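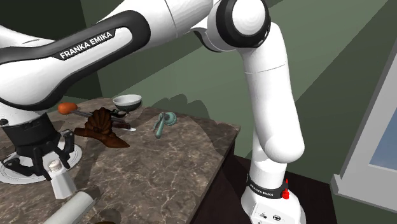 January 9, 2020

Good news from Ostmont, and I have been dying to share it with you all!

The listening circle we started last May is getting a second night. If you have been around here a while, you know how nervous I was about that first one. I had set out 22 chairs (a bit ambitious, I know) and three people came, and one of them was looking for the restroom. We sat down anyway, we lit the candle, and we talked for 2 hours about what we were carrying that spring. I drove home feeling lighter than I had in months.

Well, last night every one of those chairs was taken, and my friend Natalia Cortés ended up on the radiator cover with her tea. So we're adding a night! The first circle stays where it is, upstairs at the Rullongate meeting house. The new one will be in the back room at Ait Brahim, the bakery on the corner, after they close up for the day. They are letting us have the space for free and there will probably be leftover almond cookies – I make no promises, but I have seen the tray.

For anyone who hasn't been, it's pretty simple. We open with a few minutes of quiet. Somebody reads a short piece, a poem or a paragraph or once a very good recipe for lentil soup, and then whoever wants to speak can speak. We don't fix each other and we don't argue about the headlines. You can pass as many times as you like. I passed for most of the fall, when my dad was sick, and it did me more good than talking would have.

Natalia will be hosting the bakery nights and I'll stay with the old group for now. I asked her what she wanted me to tell you and she said, "Tell them they can come grumpy." So, please, come grumpy. She is also going to try some of the breathing practices she has been learning, nothing fancy, and you can sit those out too if breathing on command makes you tense (it does me, a little).

We begin at the bakery in 9 days, and doors open at 7. Use the side entrance, the front one will be locked. If you need a ride from the Rullongate side of town, write to me and I'll match you up with someone who has a seat. If you'd like to bring a reading, keep it to a page or so and print it large, the lamp in there is lovely but dim.

One more small thing. A blue knitted scarf was left on the stairs after last night's circle – it's on the hook by the coats, and it will be there next time if it's yours.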